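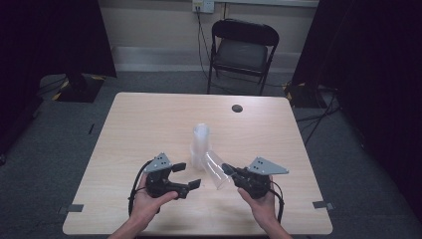
Figure 1. Cup task with the two hand-held grippers. The right gripper is closing on the cup lying beside the stack.

Comparison of two jaw pad designs for hand-held grippers in a cup handling task
Project report, Robotics Laboratory course, Bramport

1. Introduction

In our programme every student makes one practical project in the second half of the year. My project is about grippers which are held in the hand. The operator does the task with his own arms and the movement is recorded, and later the recording can be used for programming a pair of arms. For this reason it is important that the gripper in the hand behaves the same as the gripper on the arm, including the pads on the jaws.

The laboratory had two kinds of pads available. The first kind is the flat hard pad, which came with the Zumero gripper body. The second kind is a softer pad from Danko, with a thin layer of rubber. Before my project the students chose the pads mostly by habit. My supervisor asked me to compare them in one task which is simple to repeat, and to write down which problems come from the pad and which come from the operator.

2. The task

I chose clear plastic cups because they are difficult in three ways. They are light, so they move when the jaw touches them. They are thin, so they bend if the jaw closes too much. And they are transparent, which is a problem for the camera at the head of the operator, as I explain in section 5.

The start position has a stack of cups in the centre of the table and one single cup lying on its side near the stack. The operator must take the lying cup at its open end with the right gripper, turn it upright, and put it on top of the stack. The left gripper is used to hold the stack steady. The trial is finished when both grippers have let go and the stack is standing.

A trial was counted as failed if the cup was dropped, if the stack fell, or if the wall of the cup stayed bent after release. Small bending which came back by itself was allowed.

3. Equipment

Each gripper is a compact black body with two short jaws. A grey triangular plate with small holes is fixed on it, and the cable leaves from the back. The cable is stiffer than I expected. In the first trials it pulled on my left wrist when I moved toward the far side of the table, so I learned to leave a loop of cable before starting.

The table has small grey tape markers at the near corners. I used them for checking that the table was in the same place after every change of pads. The recording program is called Brastia and was written in our laboratory by earlier students. It stores the opening of both jaws together with the video, and it was not modified for this project.

4. Procedure

I did all trials alone, standing in front of the table. For every pad design I recorded 49 trials in 7 blocks, with a short rest between blocks. Both grippers always carried the same kind of pad. I changed the pads after each block and not in the middle of the project, because otherwise the second design would have the advantage of my practice.

The cups were new at the start of each block. This was a correction to my first plan. In the test week of July I used the same cups again and again, and the rims became weak and were easier to grip, so I did not keep these recordings.

5. Results

With the hard pads the most common failure was sliding. The rim of the cup is rounded, and when the jaws close on it a little too far from the middle, the cup turns away and rolls toward the stack. Many times it was possible to try again and the trial was still good, but it took longer. The hard pads had one advantage: they let go of the cup cleanly. When I opened the jaws the cup stayed where it was.

With the soft pads the first grip was better nearly always, also when I approached at a bad angle. The problem came at release. The rubber sticks to the plastic a little, and the cup was lifted again when I moved the gripper away. Two times this pulled the top cup out of the stack and the stack fell. After I started to open the jaws fully and wait a moment before moving back, this failure became rare.

Bending of the cup happened with both designs and I think it depends more on the operator. There is no feeling of force in the hand, so I had to look at the wall of the cup to know how hard I was pressing. This is tiring, and the last block of the session was usually the worst for both designs.

The camera was the part that gave me the most work after the trials. I tried to mark the edge of the lying cup in the video with the standard function of Brastia. The colour of the table goes through the cup and the edge is lost in many pictures. I checked over 2000 pictures by eye, and in 804 of them I had to correct the mark by hand. The stack was easier for the program, probably because several rims are nested and make a stronger line.

6. Discussion

For this task I would use the soft pads on the right gripper and the hard pads on the left one. The right gripper must catch a cup which rolls easily, and the left gripper only holds the stack and should let go without pulling. I did not test this mixed arrangement, because the idea came when the recordings were already finished.

There are two weak points in my work. All trials were made by one operator, and I am right-handed. Also I tested only one type of cup. A heavier cup would maybe not be lifted by the rubber, and then the difference at release could disappear.

7. Recommendations for the next student

Fix the cables to the forearm with a soft strap before the first block. Keep the cups of the test week separate from the new ones. If the budget allows it, put a thin coloured ring on the rim of the cup for the first recordings, and compare the marking with and without the ring before doing a long series.

The recordings and my table of failures are stored on the laboratory computer in the Brastia folder, sorted by block.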